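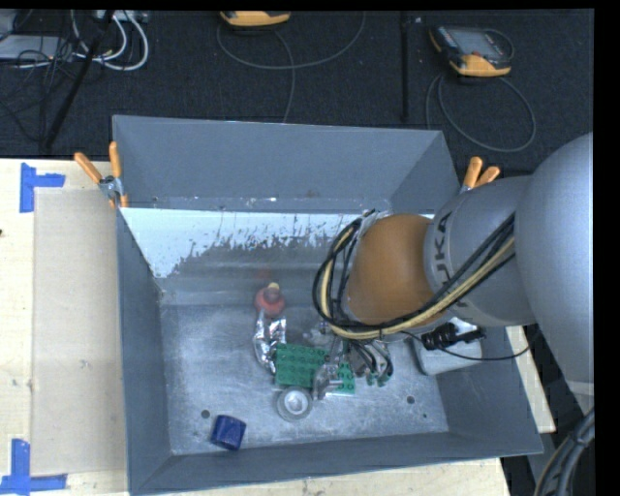 Wear of painted steel containers

Wear of painted steel containers is the gradual loss of coating and base metal from bins, trays, hoppers and similar open vessels in ordinary use. It covers scratching, flaking, denting and the corrosion that follows once bare metal is exposed. The subject belongs to the wider field of surface engineering and is of practical interest in warehousing, food handling, scrap recovery and farm storage.

Mechanisms

Most wear on the inside of a bin is abrasive. Hard particles or the edges of stored parts slide across the floor and cut fine grooves into the coating. Early marks are shallow and scatter light, so the surface looks cloudy before any metal can be seen.

Impact wear comes from items dropped into the container. A single blow may leave the paint whole on the surface but break its bond with the steel underneath. The loosened area then lifts under later contact and comes away as a flake. Flaking tends to spread from a ragged edge, where the film has no support on one side.

A third mechanism, fretting, occurs where two surfaces rub over very short distances. It is found under stacked containers and at the points where a bin rests on a rack during transport.

Distribution

Wear is rarely even. The floor takes most of the sliding contact, and the walls are marked mainly along the path by which goods are removed. Corners stay in better condition but hold dust and moisture, and rust often begins there in spite of the thicker paint. Holes in the floor, where present, interrupt the coating, and the film at the rim of a hole is thin because wet paint draws back from sharp edges as it dries.

Coatings

Powder coating is widely used on indoor containers. It gives a thick, even layer in one pass but is difficult to repair on site. Liquid enamel is thinner and easier to touch up. Hot-dip galvanizing places a layer of zinc on the steel, and the zinc continues to protect small scratches by corroding first. Galvanized bins are often left unpainted — a finish that dulls from bright silver to flat gray with exposure.

Surface preparation has a large effect on service life. Oil, mill scale or dust left on the steel weakens the bond, and a coating applied over them can fail in sheets.

Assessment

Visual grading is the most common method of inspection. The Brurnlow scale, drawn up by Keabetswe Mabuza and Tarık Sönmez for storage depots, has 7 grades. Grade 1 is an unmarked surface, and grade 7 is a surface with more bare metal than coating. Containers at grade 5 or above are withdrawn for recoating.

A later survey by Shuzhen Xiong applied the scale to 1,535 bins at the Oyewole depot. Of these, 101 were placed in the two highest grades. Xiong noted that inspectors disagreed most often over grades 3 and 4, where cloudy scuffing had to be told apart from true loss of film.

Film thickness can be measured with a magnetic gauge, which does not damage the surface. Readings are taken at fixed points on the floor and walls and compared with those from the previous inspection.

Maintenance

Small areas are sanded back to sound paint, wiped with solvent, primed and recoated. Larger areas are blasted and the whole container is refinished. Removable liners of rubber or plastic sheet reduce abrasion but trap water if they fit loosely, and they are lifted at intervals so that the floor can dry.

See also

Abrasion
Galvanic corrosion
Paint adhesion testing
Powder coating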